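Keeping Your Records Clean Without Spending a Fortune

I have over 290 records in the house now, and most of them came from the Saturday market in Brosbridge, so you can imagine the state of some of them when they get here.
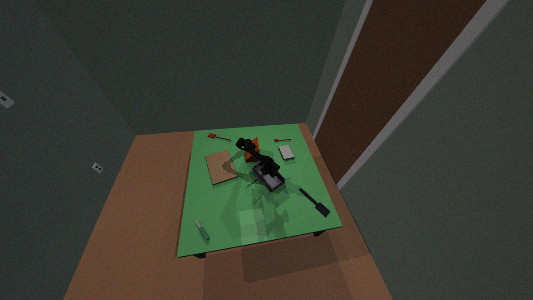
Start with the brush. A carbon fiber one is fine and you don't need the fancy kind. Put the record on the platter, let it spin, rest the bristles on the grooves for 2 turns and then ease the brush off toward the edge. Do that every time you play a side. I forget too (usually when there's company), and I can hear it!

For anything grubby I do a wet wash at the kitchen sink. Distilled water, a tiny drop of plain dish soap, a soft microfiber cloth, and I go around with the grooves, never across them. Keep the label dry. I cut up an old plastic lid to cover mine, and it works better than the label protector I bought from Windora, which leaked the first time out. Rinse with more distilled water and stand the record in a clean dish rack until it's bone dry, then give it a new inner sleeve. A pack of 100 lasts me ages.

Somebody is going to ask about wood glue. Yes, I tried it, on a scratched copy of a Louro live album I picked up for next to nothing. It peeled off in one piece and the crackle was a bit better, but the whole thing ate up an afternoon and I haven't done it again.

Store them upright, not too tight, and away from the radiator. I lost a Grandiditz single to a sunny windowsill back in September and it now plays like it's seasick.

Oh, and check your needle for fluff before you blame the record. Brush it back to front, very gently, with the volume down.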